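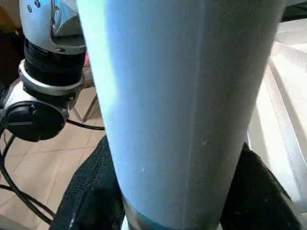
Page 2 of 2

Minutes of the Stadel shared workshop, robot build group, July 31, 2018 (continued from page 1)

4. Grip and fingers
The textured black covers on both fingers stay as they are for now. Silvana Bittencourt reported that she closed the gripper on the blue cylinder from both sides and held it upright for 151 seconds before she stopped the clock. The members agreed that this is enough to continue, but the closing force must be written in the log each time. In March we forgot this and could not repeat our own test.

5. Cables
The cables near the second arm still hang in loops to the floor. It was proposed to tie them along the stand. One member objected that a tight cable pulls on the joint when the arm turns. Decision: tie them only at the lower part, leave the rest free, and look again at the next meeting.

6. Control program
The program from the Achari folder now runs with both arms. Position 732 in the list was wrong and is corrected. Please do not use the old copy on the Venari computer — it has the same name, and this already made confusion.

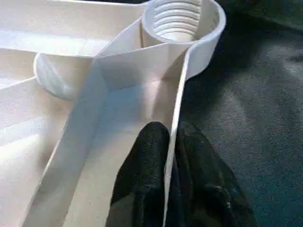 7. Picking up molded parts
The discussion was mainly about where the program should choose its grip point. Up to now it looks for the middle of the object, and this works for a simple shape. It does not help with a part that has deep open spaces and ribs in the middle. Silvana proposed to teach it the thin outer wall, with one finger down in the channel and the other outside, and to keep away from the round socket with the ridges, where the wall makes a bend. It was asked if such a thin wall can bend under the force. We do not know yet. She will begin with the lowest setting and write the results.

8. Purchases
The quote from Forkatel for a spare joint came to 1874, without shipping. This is too much for the group at present. No order will be made.

9. Other matters
The key for the tool cabinet must go back on its hook in the evening. Next agenda points to Silvana, please by e-mail.

Minutes written by the secretary of the build group.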